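Housekeeping robots (at work)

Housekeeping robots are machines with arms and hands that do the small jobs of a hotel or care home: wiping, tidying, putting the toothpaste back. I've worked with them at Arrieta for 6 years, first as a room attendant and now as a trainer, so I'm writing this entry from the floor side (corrections welcome!).

Practice usually starts at a mock vanity with a sink, a mug and a few toiletries.
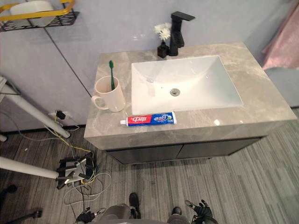

What changes for attendants

Pay grades came up first. At Arrieta the 19 attendants who trained on the Rorkero system moved up a grade, and Ignacio Vallejo in scheduling had to redo every shift, poor guy.
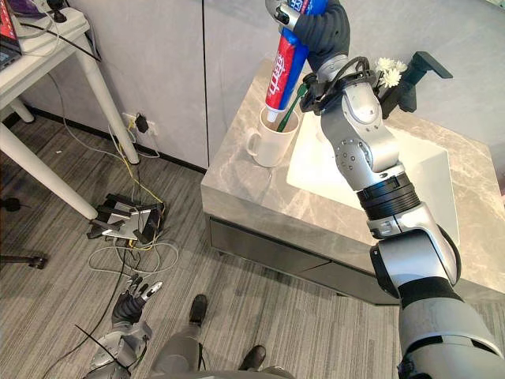

Attendants do much more checking now, and that takes a different kind of attention than scrubbing does. You learn to watch the hand. With a toothpaste tube held cap down near the mug, I'm looking at the grip and at how close the toothbrush is, and I've got my stop button ready. Encarnación Urquijo calls it babysitting, and some days I agree with her! My knees are happier, though my eyes are tired by 3 in the afternoon.

Sharing the floor

People and robots use the same carpet, so walking routes matter. New hires get a floor talk from Severyn Pavliuk before their first shift, mostly on cables and arm reach.
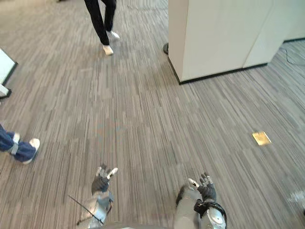
Robot hands in the foreground, with people on foot nearby.

See also: Room attendant; Shift scheduling; Stop button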